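# About Gesside

Gesside is a linen hire and laundry company serving guest houses, small hotels, care homes and hairdressers. We supply towels, bed linen and table linen on hire, and we wash, press and repair linen that belongs to our customers. The company is privately owned and operates from two sites: the main laundry at Prollidar Road, and a smaller repair and sorting room in the old dairy building at Leung Yard.

## How the company began

Gesside was established 30 years ago as a washing service for boarding houses near the harbour. At that time most of the houses did their own laundry in the cellar, and the owners sent out only what they could not dry in winter. The first contracts were seasonal, running from Easter to the end of September, and the company closed its doors for several weeks each January.

Year-round work came with the first care homes. Their needs were different from those of the boarding houses — smaller loads, more frequent collections, and clothing that had to be returned to the right person. The marking system introduced for those homes is still in use, with few changes. Each customer is given a two-letter code, which is sewn into the hem and entered in the collection book.

Linen hire was added later, at the request of customers who did not wish to buy and store their own stock. It now makes up the larger part of our work.

## What we do

Our hire stock is held in three grades. The standard grade is intended for daily use in guest houses and salons. The heavier grade is chosen mostly by hotels, and the soft grade is kept for care homes, where residents' skin may be easily marked. Customers may mix grades within one contract and may change the balance between them in March and October, when the stock lists are reviewed.
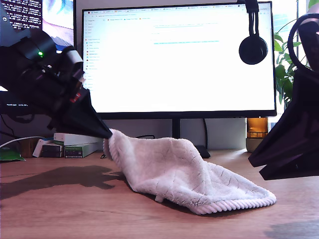

Hire customers pay for what they use, counted at collection. A minimum weekly charge applies, and is set out in the agreement. Items that are lost are charged at the replacement price in the current list. Ordinary wear is not charged. Towels that have thinned or frayed are withdrawn at our own cost and cut down for cleaning cloths, or passed to the animal shelter.

In a normal week the laundry handles around 3000 towels, together with sheets, pillowcases and tablecloths. Collections are made between six in the morning and noon. Customers on the coast road are served first during the summer, as parking there becomes difficult after nine.

The repair room accepts work from the general public as well as from contract customers. Hems, torn seams, replacement tapes and small patches can normally be completed within the week. We do not undertake curtains or upholstery.

## Water and washing products

The laundry draws its water from the mains and reuses the final rinse for the first wash of the following load. A 1000-litre holding tank was fitted for this purpose when the boiler room was rebuilt. Our washing powder is Flastix, which is unscented and is bought in paper sacks. Customers who require a different product for medical reasons should inform the office before the contract begins, so that their linen can be washed on its own.

We do not use starch unless it is requested. Table linen for weddings and formal dinners may be starched at no extra charge, provided the office has two days' notice.

## Our people

The company is led by Chi-keung Poon, who joined as a van driver and later managed the pressing floor. The office deals with contracts, accounts and enquiries. Washing, pressing, sorting and repair are carried out by permanent staff, and additional drivers are taken on for the summer season.

New staff spend their first month moving between departments. Most choose to settle in one of them afterwards, although several have continued to divide their week between the pressing floor and the repair room. Vacancies are posted at the Prollidar Road entrance and in the library.

## Visiting and contacting us

The office at Prollidar Road is open in the mornings and until 4 p.m. Repairs may be left at Leung Yard at any time when the building is open. Please attach a name and telephone number to each bag. Uncollected items are kept for three months.

Prospective contract customers are welcome to see the laundry by appointment, and samples of all three grades can be borrowed for up to a fortnight.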